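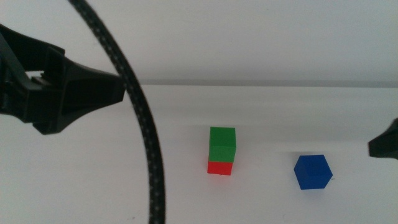 Stacking score stuck, third cube keeps failing — what are we doing wrong?
Posted in Student Projects & Clubs

We're in the Urnard student challenge, two arm category, and our club has been stuck on the stacking task for most of November. Two arms facing each other, three cubes, one tower. Order is fixed by the rules, red on the bottom, then green, then blue. Green on red is basically solved for us. With those two stacked and blue sitting off by itself, turned at an angle with a corner toward the front, is where our runs go bad. Either the gripper picks it crooked and sets it down crooked, or it clips the green one on the way over and the whole thing goes.

What we have so far:
275 teleop demos, all recorded by two of us
policy trained in Litum, default settings mostly
wrist cams on both arms plus one fixed cam
white table, gray wall behind, no change in lighting that I know of

Out of the last practice block we got 2 full towers. Everything else stopped at green on red or fell. Regional is in December so we dont have a ton of time. Is it more demos? Different demos? Someone in our club wants to switch to the Brinkmann scripted planner and I really don't want to start over.

Also side question, does a run count if the tower is a bit staggered? Rules just say "stacked and released".

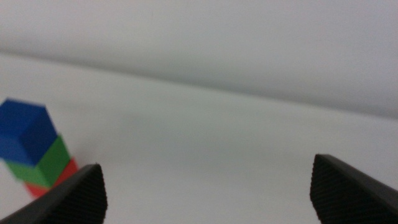 Blue on top, wrist view, jaws open

3 Answers

Accepted answer — 9 votes

Did this challenge last year, similar setup. Few things.

Look at your demos and sort them by how the blue cube is turned at the start. I bet most of them have it square to the arm. Ours did. People put the cubes down neatly without thinking about it. The policy never learned to rotate the wrist before closing, so it grabs corners and the cube twists in the jaws. We recorded a new batch with the third cube at all kinds of angles and left everything else alone. Huge difference.

Second, the approach. Have whoever is driving lift straight up, higher than feels necessary, THEN go sideways, then straight down. If your demos cut the corner to save time the arm will cut it too and that's your clipped green cube.

Third, retreat. Open wide, wait a beat, back out slow. Look at your wrist picture, the tower is over on the left and the near finger is covering most of the red cube. From that view the policy can't see much of the base at all. So if it's leaning on the wrist cam to decide how to move away, that's risky. Try recording the retreat so the tower stays between the fingers until you're well clear, or check that the fixed cam is really being used. We had ours plugged in and not in the config for two weeks, ugh.

Staggered is fine. Judges counted ours as long as nothing was touching it when they called it.

Comment from original poster: checked, nearly all of them are square. like embarassingly many. Re-recording this week, thank you!!

Answer — 4 votes

Don't switch to Brinkmann this late. We tried it mid season and spent the whole time on calibration. It is good once it's set up but if the camera gets bumped you start again.

What I would do is move that cable. In your first photo there's a thick black one hanging right down the front, between the left gripper and the blocks. If that's your fixed cam view it's crossing in front of the gripper tip, and if it swings around between runs you are basically changing the picture on the policy every time. Velcro strap, run it up and over behind the arm. Five minutes.

Also two drivers can be a problem if you drive differently. Pick one for the final batch.

Answer — 0 votes

Just get more data. Our club has 1,136 demos and it works fine. Using the Dutido recorder, its faster than doing it by hand

Comment: how many of those are the same task though

Comment: all of them are stacking. some are 2 cube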